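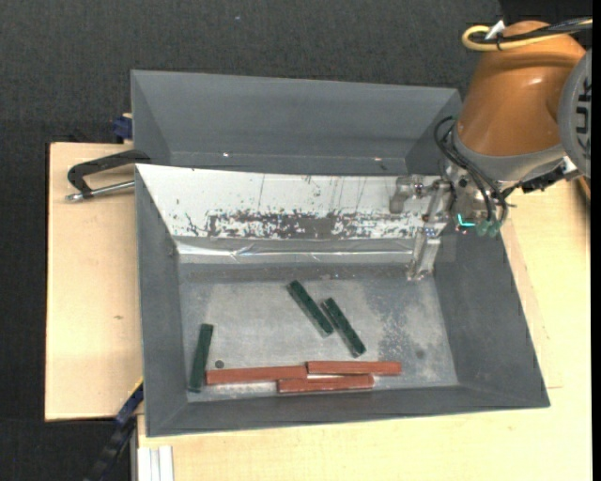
Bednarek

3.2 Collecting grasp attempts

Figure 2. Bin and gripper at the Rovcombe cell, with three green and three reddish-brown blocks on the floor of the lower compartment.

We logged 3376 attempts, all with 6 blocks in one bin. Whether that many is useful is doubtful. Blocks lying side by side, as two green ones do in Figure 2, are the hard case — and our log does not label them. The Toretti set has the same gap. We held out 1000 attempts for testing, but they share the same worn floor, so any score says little about other bins.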